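Hi, I'm Vaida Grigaitė. At Stornden we teach arms to stack dishes by driving them ourselves and saving every try.
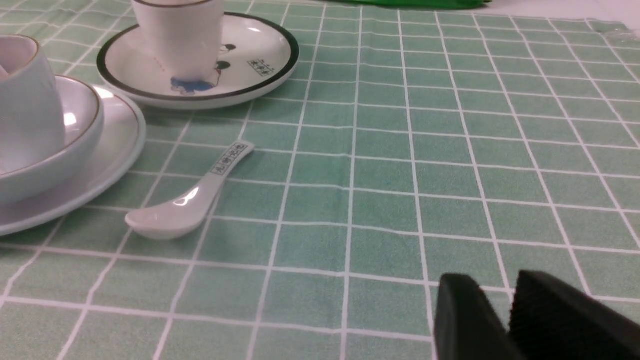 How many tries does one stack need? We save 58, then train and see.

Slow down here! The sloppy ones go in too, and Nimal and I still argue over that.

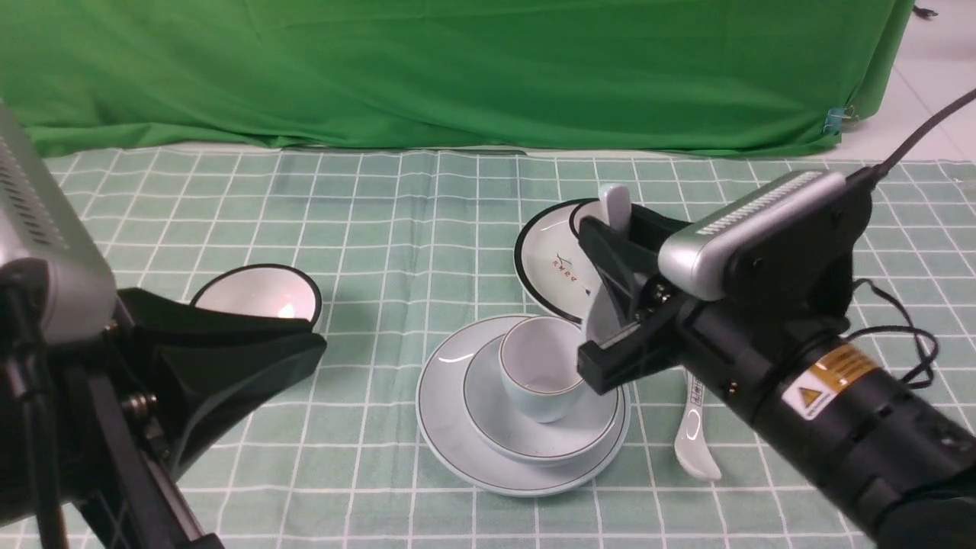

So we tag each try after the take, never during. Mention the tag sheet. 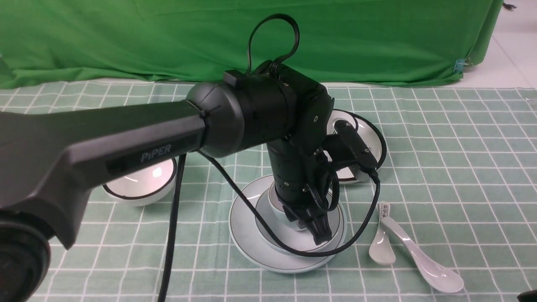

Vol. 2

Cups next (my favorite part). Move the pieces before every take, even when you're tired
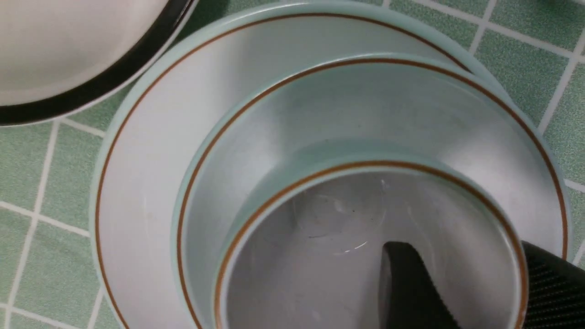

and swap drivers after 30. Okay, questions!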